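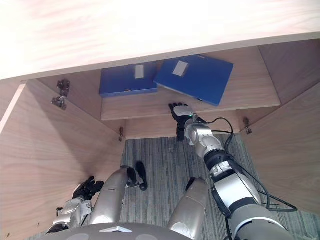 Section 5: When the grip faults and the arm stops under the desk

I'll start with the one that caught me out, because it will probably catch you out as well. You've set up the reach task from section 3, the robot is down low with an arm in under the desk top, and everything just stops. The log says fault 526, grip torque limit. On our Limau set-up it happened again and again with file boxes, and nearly always when one of them had ended up skewed on the shelf with a corner pointing forwards.

What's going on is quite simple. The Grevamow grip routine expects a flat side it can close on squarely. Give it a box at an angle and one finger touches well before the other, the hand keeps squeezing, the torque climbs and the controller locks the joints. It's doing its job! It just does it in the most awkward place possible, with an arm wedged between two wooden panels.

CAUTION: Don't put your head or shoulders under the desk while the joints are locked. Locked is a powered state. If the fault clears by itself the arm will carry on with whatever it was doing, and it won't wait for you to get out.

To clear fault 526

1. Press the stop button on the Fogh pendant and leave it pressed in.

2. Wait 16 seconds for the joint brakes to come on. Count it properly, I used to guess and I always guessed short.

3. Look at the cables that loop out at the wrist. If one has hooked over a panel edge or a hinge, leave it alone for now and go to step 6.

4. Turn the pendant to Hand Guide and choose the arm that faulted. Check you've picked the right one (I once freed the left arm very carefully while the right one stayed exactly where it was).

5. Take the weight of the forearm, release the stop and draw the arm straight back towards the robot. Don't lift as you pull or you'll bring the knuckles up into the shelf.

6. If a cable is caught, press the stop again, unhook the cable by hand with the joints braked, then go back to step 4.

7. Once the arm is clear, run Home Arms at the slow setting.

Note: if the hand has hold of something when it faults, it will keep hold of it. Support the box from underneath before you choose Open Hand, and open in small steps.
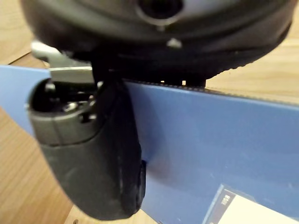

File boxes are worse than they look for this. The sides give a little when you squeeze them, so the finger sinks in, the reading wobbles and the routine squeezes harder to make up for it. I've turned the grip limit down to 3 on the Zamness scale for anything of that sort – 5 is the factory setting and fine for solid blocks.

To change the grip limit

1. Open Tools, then Grip, then Limits.

2. Set Close Limit to 3 and tick Hold On Contact.

3. Save it under a new name. Saving over the default means it goes back to 5 at the next update.

4. Try it on a box on the desk top before you send the arm underneath again.

If you still get 526 after all that, straighten the box on the shelf by hand with the stop pressed in and run the reach again. When it faults on a box that's sitting square, the finger sensors need zeroing, and that's in section 16.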